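I bought the Bensaid peg and shape board in March, after Annag Guthrie brought one to our table at the Amthorpe hobby room and left it there for a week. It was the one thing people kept picking up. I have now had my own for long enough to have opinions on it.

It is a flat board with raised panels, printed outlines and a set of loose pieces that fit on or into it. Mine is the white and blue version. There is also a red one, which Taha Ouali has, and the two are the same apart from the color.

**Setup**

There is very little to do. The board comes in one piece and the loose parts are in a bag. The printed sheet that comes with it is a single page with 21 layouts on it, numbered from easy to hard. The first few can be done in a minute. The last ones took me most of an evening, and I had to start layout 19 over again when I found I had used the wrong peg in the first row.

The sheet is thin and mine has already torn along the fold. I put it in a plastic sleeve. Bensaid has the same layouts on its website, in larger print.

**The board**

The white surface is easy to wipe down. It shows fingerprints under a strong lamp but otherwise stays clean looking. The outlines are printed, and so far none of them has rubbed off. I can't say how they will look in a year.

It is a light board and it moves. On my kitchen table it slid every time I pushed a piece in with any force. A rubber shelf liner underneath fixed this. I would have liked feet on the bottom, and at this price I think they should be included.

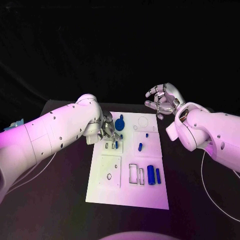
*White and blue board on a dark tabletop, with a blue peg standing upright.*

A dark table is the better choice if you have one. The white edge stands out and you don't lose track of where the board ends. On my pale oak table the edge is harder to see in the evening, and I have set pieces down beside the board when I meant to put them on it.

**The pieces**

The pegs are small. Adults with large hands will find the short ones fiddly, and Tarek El Khatib, who has arthritis in both thumbs, gave up on them after one layout. He did fine with the wider pieces. The gear-like disc has a short peg on top that works as a handle, so you can lift it without getting a fingernail under the edge. I wish more of the flat parts had one.

Fit is mostly good. Pegs go in straight and stay upright. Two of mine were tight at first and needed a twist to come out again. They have loosened with use. One flat piece had a rough edge left over from the mold, and I took that off with a nail file.

Blue on white is easy to read from across the table. The drawback is that all the pieces are the same blue, so you sort by shape only. For an adult that is fine and makes the harder layouts more interesting. For a young child I would want a second color to give them a start.

**Storage**

This is the weak point. The bag has no zipper and the board has no lid. Driss Shawky keeps his pieces in a Fovemow snap box, and I bought the same box after I found a peg under the refrigerator. It holds everything with room to spare and fits on top of the board on a shelf.

Bensaid sells spare pegs in packs of 2, with shipping extra. I ordered one pack on a Monday and it came that Friday.

**Who it suits**

I would buy it for anyone who likes quiet work with their hands and doesn't mind small parts. It has been used a lot at our table, usually by one person at a time. With two people on opposite sides, one of them is always reading the layout upside down.

I would not buy it for a child under five, both for the size of the pegs and for the missing lid.

**Rating:** 4 out of 5. I took a point off for the bag and the sliding. If you already own a box and a piece of shelf liner, add half of it back.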